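The count stood at 3,416 when Byung-chul Kang sat back down on the edge of the bed and picked up his pair of grippers. His tea was cold. The list from Bavura said packing, soft goods, mixed, and he had been doing packing since January.

The rule was simple. Take a thing from the pile, put it in the box, let go, pause, take the next. Bavura paid by the accepted example, and an example with a fumble in it was still accepted if he recovered. Someone at the company had explained that on a call. They wanted to see how a person fixed a mistake. 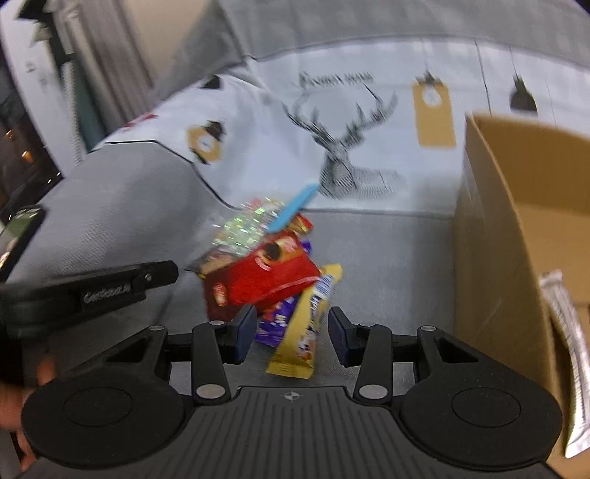 He had learned to go slower than felt natural. In the first week he had worked like a man putting away groceries, and Bavura had sent back most of it. Now he opened the jaws wide, came in low, and waited a moment before he squeezed.

His daughter called at three. She worked for Urban, across town, and she had seen the new machine on the loading floor.

"It packs like you," she said.

"It packs like a lot of people."

"No, Dad. It waits before it grabs something. Then it taps the box on the way in, twice. Who does that?"

He looked at the box. He hadn't known about the tapping.

"Is it any good?" he asked.

"It's slow. It drops things and picks them up again."

"That's right," he said. "It should."

After she hung up he tipped everything back out onto the bed, pressed the button to start the next one, and tried to do it without touching the cardboard. He tapped it twice.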